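Wellness Breaks Should Be Judged by What Guests Keep

The spa industry has become skilled at selling the single weekend. Bukville Retreat, to take one case, charges 600 for 2 nights, and its brochure devotes more space to robes than to sleep. In the view of this publication, that balance is wrong.

A stay of this kind ought to leave the guest with a routine that can be followed at home, in a small flat, before work. Amrani House in Prirngate charges 400 and sends each guest away with a written plan of 33 pages. It is plainly printed and rather dull - and it is used.

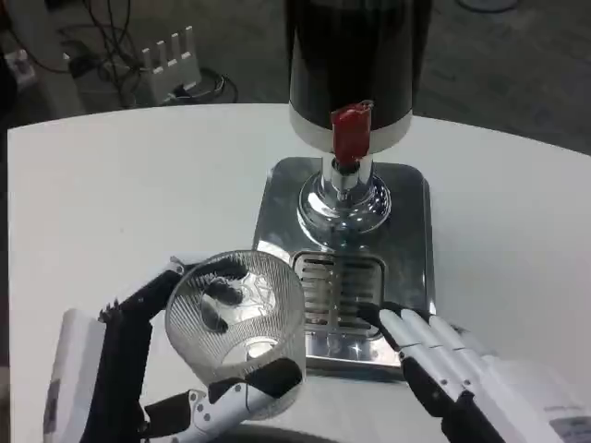 What operators should publish

Every retreat should state, before payment, which exercises and treatments are taught and which are merely given. The Ondico listings could carry this information from July without great expense.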